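Flikurby 浏览器 8 月更新上线：标签页终于会自己收拾了

大家好，我是 Flikurby 桌面版的产品负责人。新版本从今天上午 10 点开始陆续推送，Windows、macOS 和 Linux 三个平台都有。这次改动挺多的，我挑几样自己最喜欢的聊聊（完整的更新日志在官网，想看细节的朋友请移步那边）。 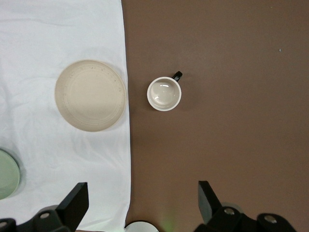
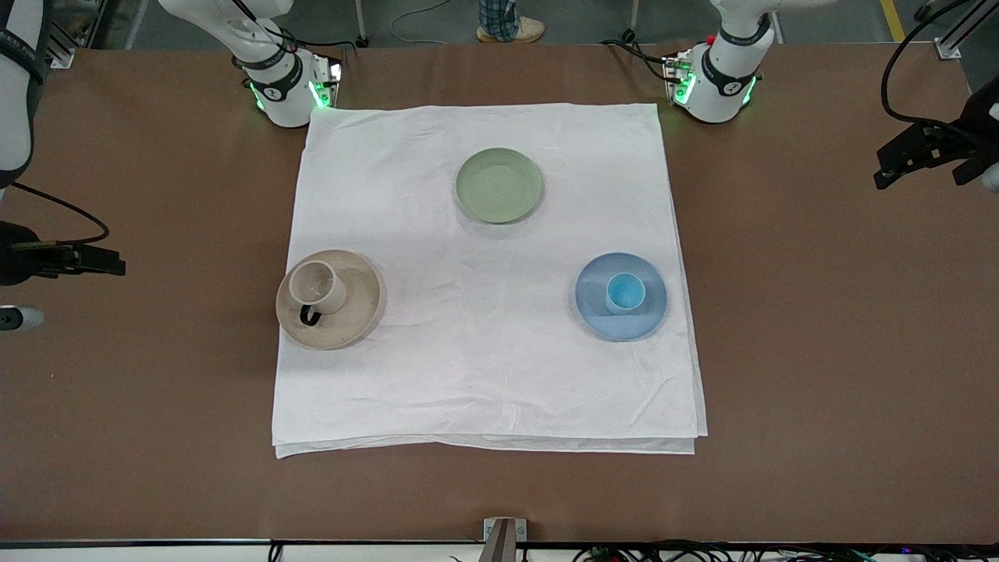
棕色桌面、白色桌布和盘子。

先说标签页。我自己是那种一开就开几十个网页、死活不肯关的人，所以这个功能我催了很久！新版里多了一个叫 Plimano 的侧边栏，它会按网站和打开时间把标签页归成一组一组的，你可以给每组起名字、换颜色，也可以整组收起来，下次要用的时候点一下再展开。收起来的标签页会进入休眠，不再占着内存不放。我们在内部测试机上开了 80 个标签页，来回切换还是很顺，风扇也没有呼呼地叫。

Plimano 默认是关着的。想试的话，打开“设置”，进“外观”，把“侧边栏分组”勾上就行，快捷键是 Ctrl+Shift+L，Mac 上是 Command+Shift+L。已经装了别的标签管理扩展的朋友，建议先把扩展停用再开，两边一起抢着排序，顺序会有点乱（我在自己电脑上试过，乱得挺厉害）。

再说同步。以前书签同步偶尔会冒出重复的文件夹，论坛上大家抱怨过好多回，我们都看到了。新版把同步服务整个换成了 Mathew，这是我们团队自己写的一套引擎，合并书签时会先比对再写入，重复的条目会列出来让你自己选留哪一个。升级以后第一次同步会慢一些，书签多的话请耐心等它跑完，中途别退出登录。密码和历史记录照旧是端到端加密，同步口令还是只存在你自己的设备上，忘了的话我们也帮不了你找回，所以请务必记好！

阅读模式也动了。中文排版一直是我的一块心病，标点挤压、段首缩进、行距，这回都重新调过，竖排文字也能正常显示了。字体方面可以直接调用系统里装好的中文字体，宋体、楷体、黑体随便换。夜间配色加了两种，一种偏暖，一种偏灰，我晚上看长文章用的是偏暖的那种，眼睛舒服不少。

除此之外，这个版本一共修复了 166 个问题，其中包括：
视频弹出窗口在外接显示器上位置跑偏；
下载暂停后再继续，进度条有时归零；
用拼音输入法在地址栏打字，候选框偶尔挡住建议列表；
打印预览里页眉文字重叠；
从休眠中唤醒电脑后，扩展图标变成空白。

还有 2 个问题我们知道，但这次没赶上。一个是 Linux 上部分触控板的双指返回手势不灵，另一个是导入旧版主题后工具栏颜色可能不对，重启浏览器可以暂时解决。两个都已经排进下一个小版本了。

怎么升级呢？已经在用 Flikurby 的朋友什么都不用做，后台会自动下载，重启浏览器就换成新版。等不及的话，可以点菜单里的“帮助”，再点“检查更新”。推送是分批进行的，没马上看到也别着急，过一阵再试。新用户请到官网下载安装包，安装时可以一并导入其他浏览器的书签和密码。公司里统一部署的版本会晚两周放出，管理员模板也会跟着更新，旧策略继续有效。

手机版的朋友先别失望，Plimano 的分组已经能在安卓测试版里查看了，只是暂时还不能编辑，iOS 版我们正在做。

用下来有什么想法，欢迎到论坛的“桌面版反馈”区发帖，我每天都会上去看，骂我们的帖子也看。遇到崩溃的话，麻烦附上版本号和系统信息，我们查起来会快很多。

关于 Florker
Florker 是 Flikurby 浏览器的开发商，产品覆盖桌面和移动平台，个人用户可免费使用。

媒体联系：请通过 Florker 官网“新闻中心”页面的表单与我们联系，产品截图和标志文件也可以在同一页面下载。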